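FOR IMMEDIATE RELEASE
January 7, 2023

Tenants' group questions "paperless" claims for Umov council services

The Flulturum Residents' Association today asked Umov council to publish the figures behind its claim that moving rates notices, permits and bin calendars online has saved money and made life easier for households.

The council said in December that its new customer portal, supplied by Skidon, had been "embraced by the community". The association has yet to see anything that backs this up. Of the 2,769 households in the Flulturum ward, 820 had registered by the end of that month, on the council's own count. We would not call that an embrace.

Paper notices now carry a fee unless a resident applies for an exemption. The exemption form is on the portal.
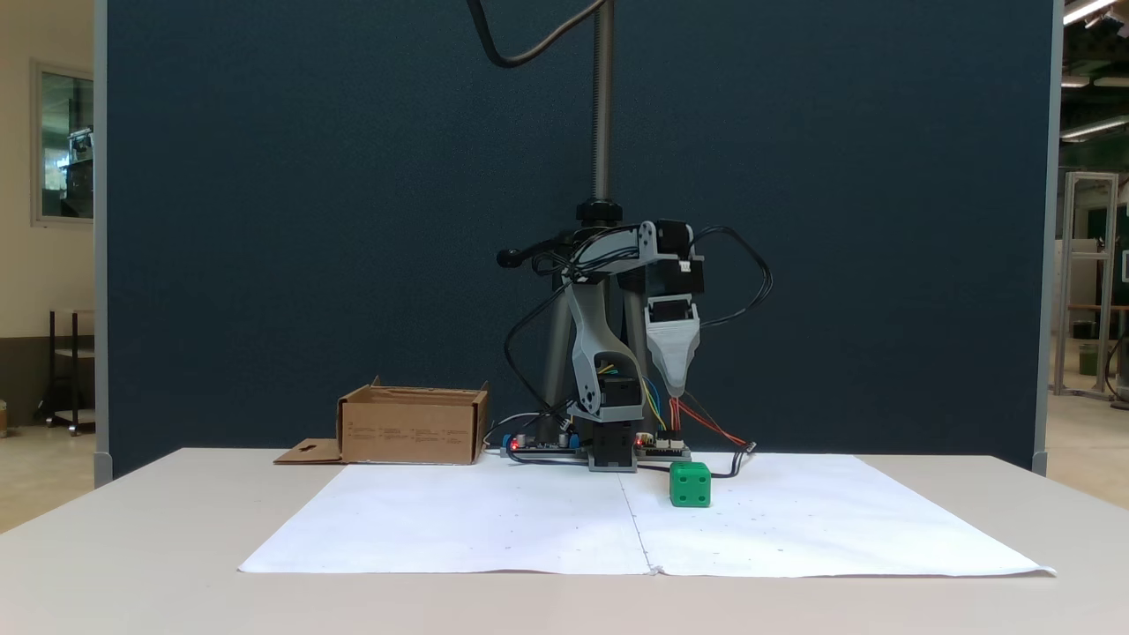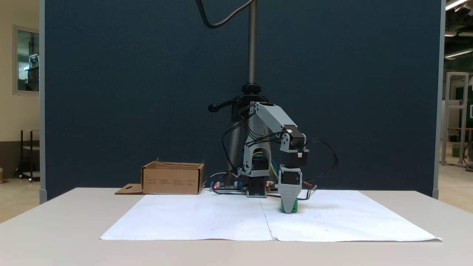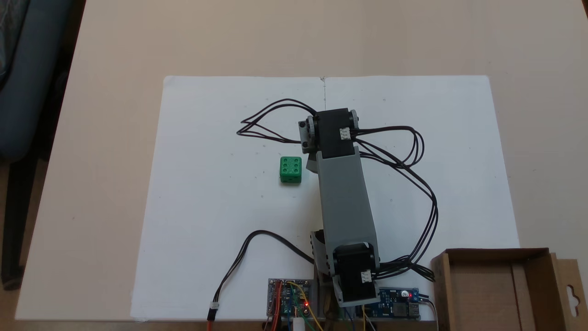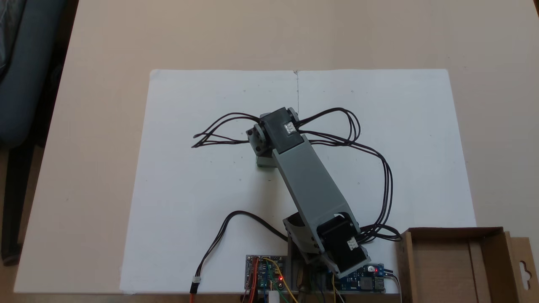 The association is not against online services, and many of our members pay every bill by phone. Our objection is to the idea that paper is a leftover that sensible people have given up. A household trying to keep track of four rates instalments and a green waste roster is entitled to a page on the fridge.

We are also doubtful about the promised savings. The council has named a figure for postage and left out the cost of the Skidon licence, the help line and the extra counter hours at the Miah Street library, where staff now print notices for people who used to get them in the mail. At our last meeting about 80 residents asked for the full cost. They were referred to a web page that repeats the original media release.

The association is asking the council to drop the paper fee, accept exemption requests by mail or over the counter, and release the whole budget for the program before the next rates notice goes out. A petition with 1,000 signatures, collected on paper, will be handed in at the next ordinary meeting.

Media enquiries: Flulturum Residents' Association, care of Miah Street Library, Umov

ENDS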